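An afternoon with Durlow's late-night jazz presenter

8/29/25

The kettle goes on before I have my coat off, and there is already a record playing in the next room, something slow with a brushed snare and a bass that sounds as if it was recorded inside a cupboard. "Don't tell me if you know it," says my host, hunting for cups. "I like it when people don't know it. Then we can talk about it properly."

For listeners in Durlow and the villages up the valley, that voice needs no introduction, though its owner would rather I left the name off. "They know me as the one after the news," she says, "and I've got quite fond of it." She has presented The Back Room on Grarnonell Radio for long enough that some of the people who write in now first heard her from the back seat of their parents' cars. It goes out late, it runs for an hour, and most of it is jazz piano, with a singer let in now and then if she has behaved herself.

We had agreed on forty minutes. I left as it was getting dark, with a bag of plums from her garden and a list of things I was under orders to listen to.

How it began

She came to the piano through a neighbour, a retired dance band player who had an upright in the front room and left the window open in June. "I used to sit on the wall and pretend I was waiting for somebody," she says. "After a week or two he leaned out and asked if I was going to come in or not. He taught me three chords and a way of getting out of trouble, and I've been using the same ones ever since."

She never meant to be a professional, and she is quite firm that she wasn't a very good one when she became one anyway. There were hotel bars, a season on a ferry, and a long spell accompanying a tap class, which she still speaks of with great affection. "You learn to keep time for tap dancers, I can tell you. If you drift, you get forty little feet telling you so." The radio came along when Grarnonell needed someone to fill in for a fortnight. She took in a carrier bag of records and talked about them much as she is talking to me now, wandering off in the middle and coming back by another road, and the fortnight was never really brought to an end.

Was she nervous? "Dreadfully! I said good evening twice and then I said good morning. But then you put the needle down and you've got six minutes of somebody else being marvellous, and by the time it's over you've had a biscuit and you feel better."

The carrier bag grows up

The carrier bag has become a collection of 3,923 records, a figure she can give me exactly because her grandson catalogued them last summer and has written the total inside the cupboard door in pencil. They go along the hall, up the side of the stairs and into what was once an airing cupboard. She files them by pianist and, within each pianist, by mood, a system that the catalogue has politely ignored.

"He wanted to do it by date. I said, but I don't want one by date, I want a rainy one."

Her favourites change weekly. On the day I visit it is a trio record on Cindero, a small label she has followed since it was putting out 200 copies at a time in plain card sleeves. She bought this one at a church sale, took it home, and played the second side so often that the people next door learned it too. There is a place in the slow tune where the pianist plainly means to go up and changes his mind. She gets up and plays it for me, then lifts the needle back and plays it again, with one finger raised so that I shan't miss it. I do miss it, and we have it a third time.

"There! He had his foot on the stair and he thought, no, I'll stay down here with you. I could cry, I really could."

Guests, and the art of leaving them alone

Once a month The Back Room has a live guest, and these are the programmes people write in about. She has had touring players, church organists, a piano tuner who turned out to be a very fine stride pianist, and a schoolgirl who had written a waltz for her dog. Her way of interviewing them is to ask one question and then play something together. "People tell you far more at the keyboard. You can hear if they're kind. You can hear if they've had a row in the car."

I ask what makes a bad guest, and she thinks about it while the tea goes cold. She won't say a word against anybody, it seems, though she does allow that one gentleman talked for so long about his microphones that she began quietly playing underneath him, and the listeners took it for a duet.

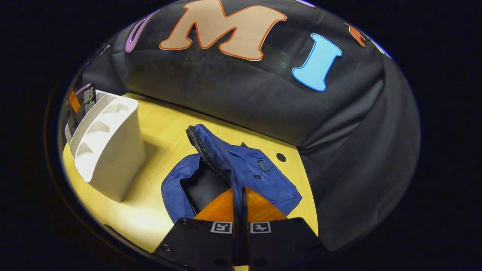

Kiani Hall and the Sunday sessions

These days a good deal of her energy goes into Kiani Hall, the old chapel behind Durlow's market, where she runs an open afternoon for anybody who plays or would like to. It seats 223 if the gallery is open and everyone breathes in. There is a decent grand piano, bought after a long appeal, and for the first hour the only rule is that you have to listen to somebody else before you have your own turn.

She is proudest of the beginners. A bus driver came for a whole winter before he would so much as take his gloves off, and he now plays a blues in F that she describes as "very rude and absolutely lovely". The hall asks for a small donation at the door, and the last appeal raised 900 pounds towards new felts and a stool that doesn't sink.

Does she still practise? Every morning, she tells me, before the radio goes on and before she has spoken to anyone. Scales first, then a hymn, then whatever has been going round her head in the night. Her hands are stiffer than they were and the big stretches have gone, so she has had to find other ways to voice the chords. "Some of them I like better. I wish I'd had stiff hands at thirty, I'd have played half as many notes and got twice the work."

The record in the next room had finished some time before, and we had both been talking over the click of the run-out groove. She went through to turn it over, and called back to ask whether I had time for just the one more side.

The Back Room is on Grarnonell Radio after the late news. The open afternoons at Kiani Hall start at two, and tea is included.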